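Communiqué de presse
Plirley, mars 2023

Plirley publie son guide de bonnes pratiques pour les robots d'essuyage

Bonjour à toutes et à tous ! C'est Yatziri Trujillo, je m'occupe des essais chez Plirley, et on m'a laissé le clavier pour vous présenter Elham (d'habitude on me confie plutôt les tableaux de mesures, alors j'en profite). Elham, c'est notre guide de bonnes pratiques pour les robots qui nettoient des plans de travail : 62 pages, en téléchargement libre sur notre site dès aujourd'hui.

L'idée est née d'une dispute assez bête avec Abundio Nava, mon collègue de l'atelier. Il trouvait qu'un essai était réussi, moi non, et on regardait pourtant la même table ! Lui jugeait à l'œil, moi je passais un papier blanc derrière. On a fini par écrire noir sur blanc ce que « propre » veut dire, puis ce que « renversé » veut dire, et le document a grossi comme ça pendant des mois, avec l'aide précieuse de nos amis de Hundurora, qui ont relu 111 fiches d'essai sans trop râler.

Concrètement, le guide demande de noter le liquide utilisé, son volume, le type de chiffon et sa position de départ avant chaque passage. Il fixe aussi une vitesse maximale du bras quand une personne travaille à côté, et une règle à laquelle je tiens beaucoup : le chiffon se change entre deux produits différents, même s'il a l'air impeccable. Les essais interrompus se consignent comme les autres. Je sais, c'est pénible à remplir, mais nous en avons relu nearly tous les cas avec l'équipe Chávez et ce sont souvent les plus instructifs.Pour arriver à cette version, on a épluché près de 3,000 passages de chiffon. La fiche de base tient sur une page et commence toujours de la même façon, par un liquide sur une surface claire et un chiffon posé à côté, sans contact entre les deux. C'est tout simple, et ça évite déjà pas mal de discussions ! 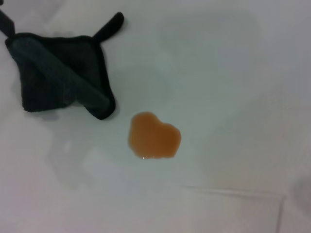

Chiffon microfibre gris foncé et petite flaque ambrée sur surface blanche.

La couleur du liquide a fait débat, d'ailleurs. Abundio voulait de l'eau claire, plus facile à gérer, et moi je préférais une teinte qui se repère bien sur du blanc. Le guide accepte les deux, à condition de l'indiquer dans la fiche (je n'ai pas tout à fait gagné, mais presque).

Elham n'est pas une norme et ne remplace pas la réglementation en vigueur sur la sécurité des machines. C'est une base commune, écrite par des gens qui passent leurs journées devant des tables, et on espère bien que vous allez la critiquer. Les remarques reçues en mars seront étudiées pour la prochaine version, y compris celles qui me donnent tort.

Nous enverrons aussi 100 exemplaires imprimés aux écoles et aux ateliers qui en feront la demande, avec un jeu de fiches vierges. Écrivez-nous par le formulaire du site, rubrique Elham, en précisant le nom de votre structure et l'adresse d'envoi.

Contact presse : Yatziri Trujillo, Plirley
Questions techniques : Abundio Nava, Plirley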